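工作记录 收桌子这件小事

09/03/2021

先写上午的。

Ivier 那条臂昨晚跑了新权重,早上一到先看日志,54次里失败13次。任务还是老样子:桌上一个餐具、一盆花,把餐具端走,擦出来的那块地方空着,花挪到标记的方框里。13次失败!两周前同一个任务我们连一半都过不去,我还在周会上说过要不要先退回去只做单手。幸好没退。

失败的分类(看回放,边看边记,可能有看漏的):
滑脱,最多。夹住边沿,提起来,到半空开始转,然后往外溜。
推着走。指尖没插到边沿底下,整个餐具被推到桌子另一头。
花盆碰歪。这个最让人着急,盆没倒,但是花头扫到另一只爪子上,位置估计马上就乱了。
还有一次什么也没干,两只手停在半空。Vilja 说是两边在互相等。我觉得她说得对,训练数据里人也会这样停,左手等右手,右手等左手,人停一下就过去了,它停了就一直停着。

关于最后这条多写几句,这几天一直在想。人用两只手收东西的时候,谁先谁后是很随便的。我自己在家收碗,左手拿碗,右手顺便把筷子拢一下,问我先动哪只手我答不上来。可是录数据的时候如果每个人的习惯都不一样,模型学到的就是一锅粥。Aarne 的意见是统一规定:永远右手先。Ulla 反对,她说规定得太死,学出来的东西只会在这张桌子上工作,换个台面就傻掉。两个人在白板前面吵了挺久,我夹在中间,听着都有道理。最后折中:同一批里顺序固定,不同批之间可以换,批号写进元数据。先这么试。

录制前的例行事项,给新来的同事也看一眼:

先把两只手持夹爪在桌面上方对一下,方块标记朝外,手腕不要挡住标记。很多人拿久了手会往下沉,标记就斜了,斜一点没关系,别被手臂盖住。
握的时候手指放松。使劲捏的人录半小时手就酸了,后面的轨迹全是抖的。
餐具放在黑线之间,不用对得特别准,但每次要换个位置。花可以放餐具右边,也可以放后面,换着来。
开始前看一眼地上的线。
说“开始”再动,停住了再说“停”。不要一边动一边说。

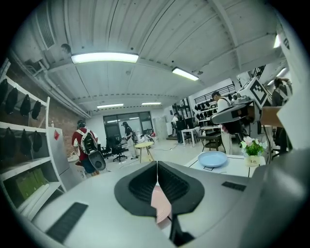 下午的主要时间花在软指上。现在这副黑色软指内侧有纹路,夹布、夹盒子都很好用,抓圆形餐具的薄边就不太行:两片指头在尖上合拢,接触的地方太小,餐具一重心偏就绕着那个点转。Veikko 拿了一张纸,在上面画力臂,画完自己说这是中学物理,早该想到。我们试了几个办法:

一、夹得更深。让指根去夹边沿,接触面大了,滑脱少了很多,可是指尖会先顶到餐具内壁,有时候把它顶起来。力度小的话还好。
二、换夹的方向。不从正上方下去,斜着从侧面进。这个我很喜欢!人端盘子就是这么端的,拇指在上面,其他手指在底下托着。斜进的时候一片指头在下,一片在上,餐具几乎是躺在下面那片上。难处在于底下那片要钻进餐具和桌面之间的缝,缝太窄的时候钻不进去,就变成“推着走”。
三、两只手一起。一边一只,往中间夹住再抬。稳得不得了,我来回端了好多趟,里面放了东西也没洒。代价是两只手都占了,花就没人管,得先把花弄走。

我个人押第二种。Aino 押第三种,她的理由很实在:家里有老人端汤,本来就是两只手。她说如果将来这东西真的要进厨房,稳比快重要得多。我没法反驳,但我还是想看斜进能做到什么程度,所以明天录两组,一组斜进,一组双手,其余条件不动,谁也别偷偷多练。

关于速度,有人上周问我,机器收一张桌子到底要多久,我当时含糊过去了。今天掐了表:顺利的一次,从手开始动到花放好,30秒。人做同样的事,我自己试了,几秒钟就完了,还能顺手抹一下桌子。所以“能不能干家务”这个问题,如果问的是现在,我的回答是:能干其中一小截,慢吞吞地干,旁边要有人看着。但是这一小截去年十月还完全没有!去年10月我们还在争论标定板该贴在哪里,臂一动就自己报错停下,连花盆都没碰过。我觉得进步的速度是真的快,快得我自己翻旧本子的时候都有点高兴。

翻旧本子的时候还看到一句,是 Veikko 当时说的,大意是硬抓手加视觉伺服就够用了,别折腾软指。今天念给他听,他说那句话针对的是螺丝。好吧,螺丝那边确实是够用的。车间里的活和家里的活差得太远,在这里记一下我们中午聊的,免得忘了。

车间那边:零件长得一样,位置有夹具管着,灯光不变,错了可以停线。难的是精度和节拍,一天下来不能飘。
家里这边:精度松得很,餐具放偏一掌宽谁也不在意。难的是东西每次都不一样,旁边还老有别的东西挡着。一盆花放在餐具旁边,对人来说根本不算事,对机器来说就是一大团会晃的叶子,每片叶子都可能被当成障碍,也可能被当成不存在。

我们上一版的分割就栽在叶子上。叶子边缘一会儿算盆的,一会儿算桌子的,规划出来的路径绕着花画了个大圈,手伸到最远的地方去了。新版直接从示范里学,不管什么叶子不叶子,反正人的手从哪里绕它就从哪里绕。结果绕得还挺像样,贴着花过去,留一点余量。Ulla 看回放的时候拍了一下桌子,说这个弯拐得比她自己还好。

不过也有我不放心的。它学的是“人会怎么绕”,可它并不清楚为什么要绕。花换高一点的,它还会不会抬手?明天加一组高的试试,找个细长的瓶子插两根枝条就行,不用真花,真花放两天就蔫了,数据前后对不上。

数据量:到今天收工为止,Brutance 这个任务一共攒了464条可用的。丢掉的没算在内。丢的原因大多是标记被手臂挡了,还有几条是口令喊早了。我原来以为要上千条才会有起色,看来双手的任务也没有想象中那么吃数据,前提是每一条都干净。Aarne 不同意“前提”这两个字,他说脏一点的数据也有用,模型应该看看人是怎么补救的。比如夹歪了,放下,重新夹。我们一直把这种整条删掉。

他这个话我想了一路,觉得有道理。现在模型一旦滑了就没有下文,它根本没见过滑了以后该干什么。那就留一批带补救的,单独打标签,先不混进主集,训两个版本比一比。标签名暂定 recover,谁有更好的名字说一声。
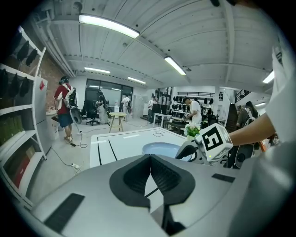

几个人同时在一个屋子里录,有一件事要改:口令。现在谁喊“开始”大家都听得见,旁边组的人会跟着动,下午就串了一回,Vilja 那条录到一半停下来回头看是谁在喊。建议每组加个字,一组喊“甲开始”,二组喊“乙开始”,土是土了点,先用着。或者用脚踩的开关,Aino 说她抽屉里有一个旧的,不知道还灵不灵。

线也要管一管。走动的时候总要低头看脚下,注意力就散了。我想把线沿着墙走,插线板挪到桌子底下固定。Veikko 负责这个,他说需要扎带,已经写在采购单上了。

采购单目前有:
扎带
备用软指,找 Luangrath 再要一副,问问有没有内侧纹路更密的
黑色胶带,桌上的线磨得快,边上已经开始翘
深一点的餐具和浅一点的餐具各几个,颜色不要都一样
假花,高的那种

Goto 那边的同步脚本今天又跑了一遍,两只手的时间戳对得很齐,可以放心了。上星期那次错位查出来了,是有一只没充满电,中途重连,时钟从头来过。以后开录前先看电量,低于一半的不许上桌。这条我写大字贴到充电的地方去。

再说说抖动。回放里最漂亮的几条,动作都有一个共同的地方:下爪之前有一个很短的停顿,像在瞄准。录得差的几条都是一口气冲下去的。我问了 Aino,她的条最稳,她说自己没留意过,后来看了回放才发现每次都停。所以我想在说明里加一句“下爪前稍停”。但是又怕大家停得太刻意,变成机器人学人学机器人。先不写进说明,口头提醒,过两天看看曲线有没有变化。

夹爪拿在手里的感觉也记一下,正好今天我自己录了一整轮。比看起来笨重,头十来分钟很别扭,总觉得手指长出去一截,不知道尖在哪里。过了那一阵就顺了,会开始用它去够东西,甚至用爪背去拨一下餐具,拨正了再夹。我录完才意识到那个拨的动作谁也没教过我。臂能不能也学会拨?用一只爪背轻轻一推,把餐具推到好夹的位置,这样第二种办法里“钻不进缝”的问题没准就绕过去了:一只手在对面挡着,另一只手斜着往里铲,餐具跑不掉,缝自然就开了。

越想越觉得可以!我当场拿夹爪试了几回,左手挡,右手铲,真的能上来。手感很好。Ulla 也试了,她是左撇子,反过来做也能上来。这样的话双手都用上了,但挡的那只手在铲完以后马上就空出来,可以去拿花。Aino 和我的两个方案等于合到一块儿了。明天的计划改成三组:斜进、双手抬、挡着铲。每组录多少条早上再定,别太贪。

关于什么时候能真的帮人收桌子,Vilja 下班前问了我一句。我说收桌子里最先能交给机器的,我猜是“把轻的、空的、不怕摔的东西从一处拿到另一处”。装着汤的不行,玻璃杯不行,叠在一起的也先别想。叠碗我们试过一次,上面那个拿起来,下面那个粘着跟上来一点,然后掉回去,咣的一声,全屋的人都看过来。叠碗放到后面专门做,我是真想做,拆叠的那一下特别有意思,人会轻轻晃一下手腕,或者用指头抵住下面那个。两只手的优势就在这种地方。

擦桌子反而比我想的近。力控不用很细,抹布又软,路径差不多就行。Veikko 在另一张台面上用海绵试过,擦得到处都是水,但是确实擦了。问题在于它不知道哪里脏。它把干净的地方擦了三遍,把那一滴酱绕过去了。回头要给它看脏的和干净的对比,这个可以从现有相机里取,不用另外加东西。

明天早上
软指擦一遍,用酒精,等干透再录
桌角翘起来的胶带重贴
三组的说明各写一行,贴在桌边
昨晚那13次失败的回放剪出来,给大家一起看,尤其是两只手互相等的那次
Aarne 把 recover 的标签加进脚本
我:把“斜进”那组的下爪角度从日志里拉出来画个图,看失败的是不是都集中在角度偏平的那一头

补一条,走之前又让臂跑了一次,用的还是昨晚的权重,餐具故意放得离花很近。它伸过去,停,往回收了一点,换了个角度再进,夹住了。我没录屏!日志应该在,明天找出来看它那一停的时候两只爪的目标位姿分别是什么。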